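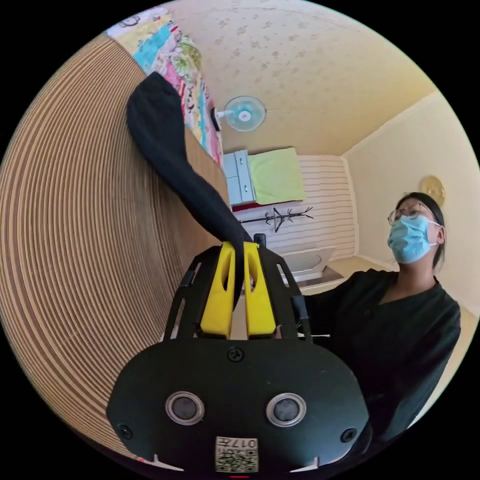 December 27, 2021

Quick one before the year runs out. I did the whole fountain pen letter thing again. Sixty-one is the number this time — 61 letters since June, real ones, stamps and everything. Last year I managed maybe a dozen and felt smug about it.

Paper first, since people ask. Still on the Monden pad, the cream one. Two pads gone, third one started. It takes wet ink fine on the front and a bit of ghosting on the back, so I only write one side now. Wasteful, I know. Tried the Imeo sheets for a month and they feathered with everything except the driest nib I own. Gave the rest to my niece for drawing horses.

Ink. Bought a bottle of Poveda green in the summer and it is basicly all I've used. Dries slow. If you're left handed forget it, you'll have it up to the elbow. But the shading in the long strokes, wow. The blue from the same people is dull, skip it.

Postage is what hurts. I kept a tally on the inside of the cupboard door and stopped adding it up in the fall. Overseas ones are the worst and of course those are the ones I like writing most. One took 188 days to get there. Sea mail, sorting office, who knows. It arrived with a corner chewed off and the ink still perfect. 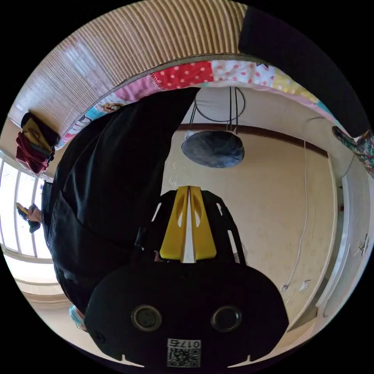
Selvanayagam wrote in to say that slow mail is half the fun, and that a late letter should be answered late, same number of days, like chess by post. Also that I should quit complaining about the blue and try it on a broader nib before writing it off.

Fine. Will try the broad nib. Not doing the matching days thing, I'd lose track in a week.

What else. Wax seals — gave up. They crack in the machines and one envelope came back to me with just a red smear where the seal was. Stickers from now on.
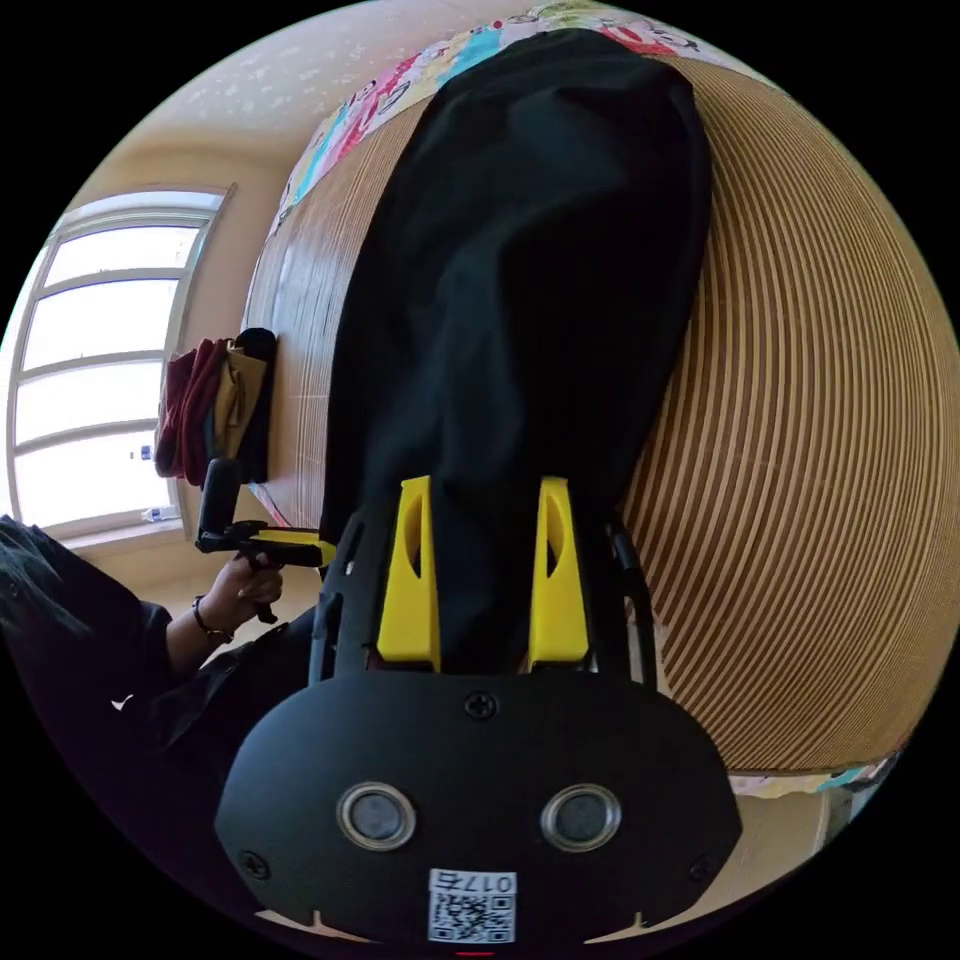

Envelopes I've started making myself out of old calendar pages. Needs a template, a bone folder, glue stick. Write the address on a plain label or the carrier can't read it over the mountains and lighthouses. I learned that one twice.

Plan for next year is fewer but longer. Four pages instead of one and a half. And replying in the order they came in, wich I never do, I always grab the easy ones off the top.

Still owe five people from before Thanksgiving. If you're one of them, it's coming. Going to the post office tomorrow if the car starts.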